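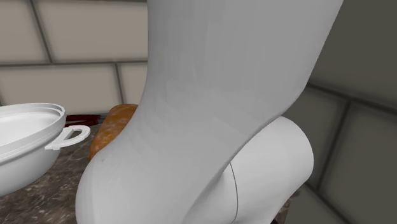

Figure 3. Simulated kitchen counter with the arm, a lidded pot and a loaf of bread.

4.2 Recording examples in the simulated kitchen

This section applies to operators who record examples for the Ondach learning system. The workstation must already be set up as described in section 4.1.

Before recording

1. Start the Pekier simulator and open the kitchen layout named Girport.
2. Select the task from the list and read the full task wording. The operator must not begin until the wording has been understood.
3. Press Reset. The arm returns to its rest position and the objects are placed afresh on the counter.
4. Check the view. A link of the arm may hide part of an object, as it does the loaf in Figure 3. Partly hidden objects are acceptable and the view should not be altered.

Note: The position of the objects changes with every reset. Operators should not try to restore an earlier layout.

Recording

5. Press Record and wait for the tone.
6. Guide the arm through the task at a steady pace. An example may last no longer than 60 seconds.
7. When the task is complete, hold the arm still for 3 seconds and press Stop.
8. Mark the example as Complete, Failed or Unsure. Failed examples are kept and must not be deleted.

Caution: Do not press Reset while recording is in progress. The example will be saved without its closing steps and cannot be repaired.

Caution: If the arm passes through the counter or the wall, stop at once and mark the example as Failed. Enter "contact fault" in the remarks field.

Size of a set

A full set for one task consists of 500 examples. An operator may record no more than 35 in one sitting, after which a break must be taken. Sets shared between operators are to be joined with the Chamoun tool (see section 4.5) before they are submitted for training.

Requests to change the task wording should be sent in writing to Guido Russo. Recording for the task concerned is suspended until a reply has been received.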